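Reviews > Data Collection > Hand-held

Sisia hand-held gripper kit, plus the training recipe that comes with it
July - by Wanting Qiu 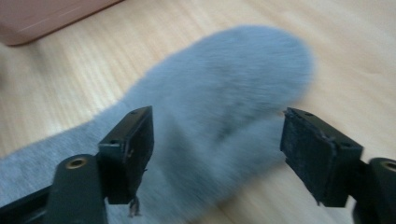
Can you train a decent soft-goods policy from hand-held demos alone, with no teleop at all?

For picking and placing, mostly. For anything where the arm has to feel how hard it's squeezing, you'll still want some robot time in the mix.

OK so. Review. I've had the Sisia kit on my bench long enough to have opinions and the loaner goes back soon, so this is quick.

What you get: hand-held gripper, wrist camera, a matching set of fingers for the arm, and the recipe. The recipe is the part I cared about. It's Peiyu Cheng's method, the one people call Trelside after the code repo. Short version - you collect demos by hand, the training code throws out frames where the camera motion is too fast for the pose tracker, then it reweights what's left so the moments right before contact count for more. Then a regular diffusion policy on top. No new network. I like that, there's very little to break.

Setup. Easy. Calibration took one coffee. The manual tells you to recalibrate every session and I stopped doing that pretty fast, no difference I could measure. Your tracker may be fussier than mine.

Collecting. Fast, much faster than teleop. I did 700 demos on soft stuff, gloves and socks and plush things, on a plain wood table. Grip is comfortable for the first hour. After that the trigger spring starts to get you in the thumb. Junhao Jia has bigger hands and had no complaints, so try it before you buy if you can.

One warning about fuzzy items. Long pile blurs like crazy if you move it at a normal human speed. The fingers stay sharp becuase they travel with the camera, the plush smears. I figured the filter would catch those frames. It doesn't! It looks at camera motion only, so a blurry object in a steady view sails right through. I slowed down for the second half of collection and that helped more than any setting in the config.

Results. Trained on all 700, ran on our Brornar arm. Task was pick up a soft item, put it in a bin. Same items as the demos first, then a handful the policy had never seen.

Known items - very good. Boring to watch. Good approach angles, closes at a sensible spot, hardly ever grabs air.

New items - okay. It gets the fluffy ones and fumbles thin fabric, usually by closing a bit too high and taking only the top layer. Peiyu's writeup shows a smaller gap between known and new than I got. Their training set was bigger (3733 demos) and had more thin cloth in it, so I'm not calling foul. Just don't expect their curve from a dataset my size.

I also ran it with the contact reweighting switched off. Clearly worse on the known items, policy hovers and dithers before it closes. On new items the two were too close to call. So the reweighting does something real, but I don't buy that it helps generalization, which is the claim in the abstract. 3 seeds each, if you're wondering. More would be nice. I ran out of GPU time and Yuzhen Hou wanted the machine back.

Added 33 teleop demos at the end for a total of 733, mainly out of curiousity. Squeeze got better right away, less crushing. Thin fabric stayed bad.

Hardware gripes. The finger pads are a wear item and the kit should ship with more of them. Foam gets crumbly at the edges and then your demo fingers don't match the robot fingers anymore. Does the policy care? Couldn't tell. I swapped pads halfway through and saw no jump, but I wasn't testing for it. Threaded inserts in the mounts are a nice touch, changing fingers is quick and I haven't stripped anything yet.

Software gripes. Install notes are out of date. The replay viewer eats memory and then dies without a message. The filter threshold is hard coded in two places, change both or you'll lose an afternoon like I did. Jinfeng Ye has a branch that fixes this one, ask around for it, I think it's getting merged.

Compared to the Song gripper we had before: Song is lighter and the trigger is nicer. Tracking on the Sisia is a lot better though, far fewer lost trajectories, and that matters more to me than a sore thumb.

Would I buy it? For a lab doing pick and place on soft goods, sure. Folding, no, I tried a few and it was a mess - one hand isn't enough and the recipe has nothing for two. If you already own hand-held grippers, skip the hardware and just use the Trelside code, reweighting on, and leave the threshold alone untill you've looked at what it's tossing out.

Four out of five. Would go half a point higher with spare pads in the box.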